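Quick one, I have a bus at some ungodly hour and the laptop is on 5 percent battery. Well, was. Found a socket.

So. Shirt folding. I've been meaning to write this up since December and kept not doing it. People keep asking what I do at Korkeo all day and the short answer is I fold laundry, badly, over and over, holding two plastic-looking gripper things, so that a robot can fold it later without me. Demos, we call them. One demo = one shirt, from the first grab till I let go. Target for the batch is 885. I'm past 100. Don't ask how far past.

Before the hand-helds we did everything by remote. The old Jumov setup, leader arms on a desk, you move one pair and the other pair copies you. Fine for putting cups on a tray. For cloth, awful. You can't feel the cloth at all so you pull too hard or you don't pull, and there was a lag, small, but enough that my hands got ahead of themselfs. 2 shirts in an hour, on a good hour. With the grippers in my own hands I stop thinking about them after a while. Big difference.

Rules so far, scribbled on the back of my Prornari notebook:
Same start every time. Shirt down, hands back, pause, go.
No fingers on the cloth. Ever. Even for that one stupid wrinkle.
If you drop a corner, pick it up again and keep going. Fongchan Noiphan was firm on this one, the recovery is worth having too.
Slow, but not weird slow. 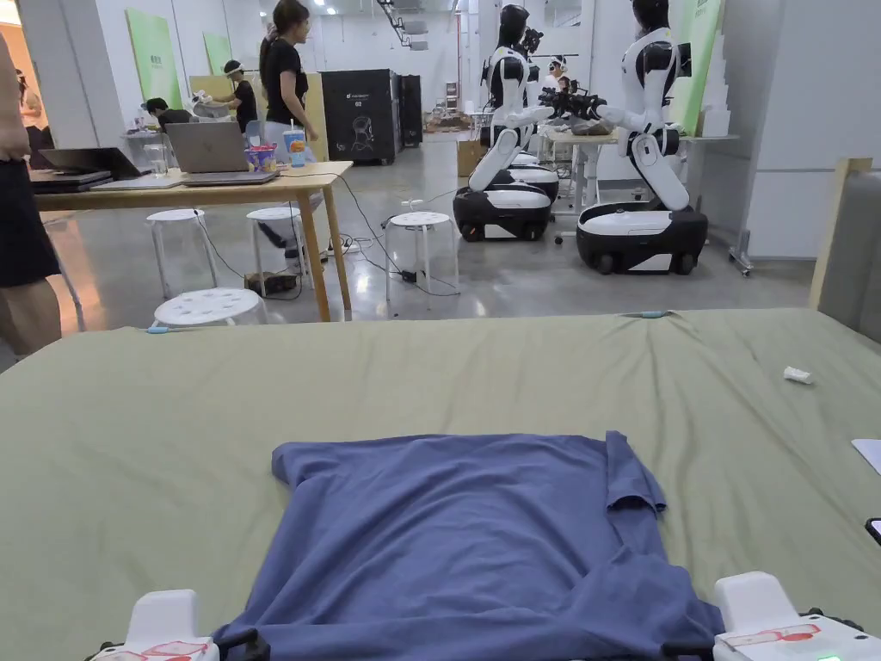
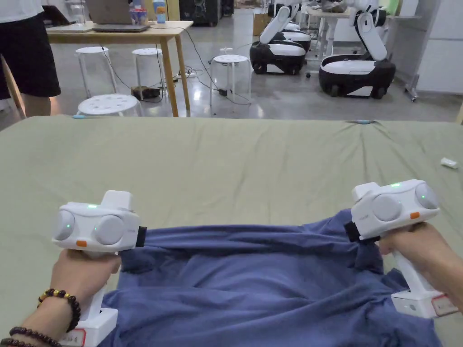
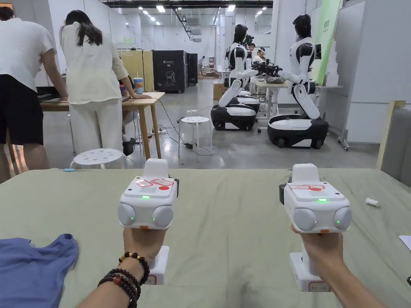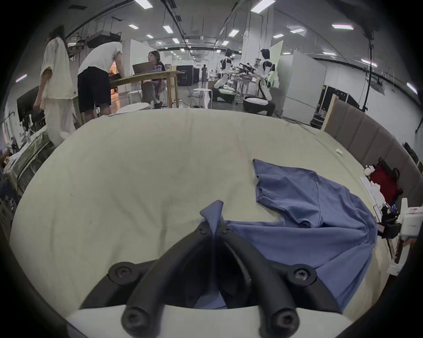
The thing I really wanted to write about is boredom, and what it does to your demos. My first ones were all different becuase I had no idea what I was doing. Then I got a routine and they all came out the same, same angle, same little flick at the end, and Fongchan played a bunch of them back and said it looked like one shirt on a loop. Not a compliment. A policy trained on that falls over the second the shirt lands crooked. So now I mess it up on purpose. A sleeve flopped in over the body, like in the first picture, is a nice annoying start, and I want lots more like that. Inside out too. I also swap which corner I go for. Harder on the brain, way better data (says Fongchan, and the Carrilho people told him the same thing re: towels). My wrists have opinions. Anyway, towels next month, then maybe trousers, which I'm dreading. Bus. More later.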